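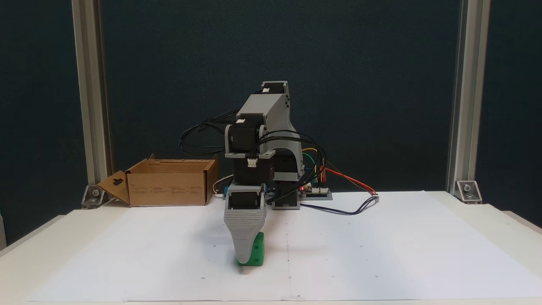 Pomside opened its trailer plant to visitors in July, and I got there early enough to watch the first tipper chassis of the shift roll onto the weld line. They build 21 bodies a week, steel and aluminum, and the noise is wonderful! Before the walk you sit through a short talk upstairs, where a little grey arm with its motors stacked one over another stands on a white table, the gripper pointing down at a bright green block. Then it's boots on and down to the real thing.

By Tutotton
July
6 comments

The hoist test was my favorite part. A three-axle body went up to full tilt, came down, went up again, and I could have stayed all morning (our group was 40 people, so we got moved along). Sembiring supplies the rams, and the fitter let us look right up under the bed at the hinge pins. I also liked the Vekska tailgate locks, which close with a very satisfying thump.

Parking is behind the paint shop. Bring ear plugs, theirs ran out by 10 a.m.

Shares: 21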